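18 May 2019
By Gornholm

Why does a towel dry you so well?

I love towels – even the scrunched-up ones on my floor! Look really closely at one and you might see tiny loops of thread, like a forest of little noodles. Water creeps into the gaps between them and hangs on tight. More loops means more places for water to hide.

Now for my favorite part, the test. Get a towel, a plastic lid and a spoonful of water.

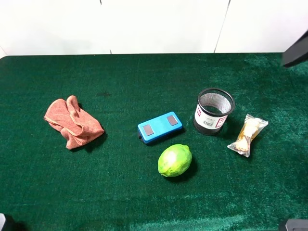 Drip some water on the lid first. It sits there in a blob, right? Then drip some on the towel and watch it sink in. Try a paper napkin next – I bet you can guess what it does!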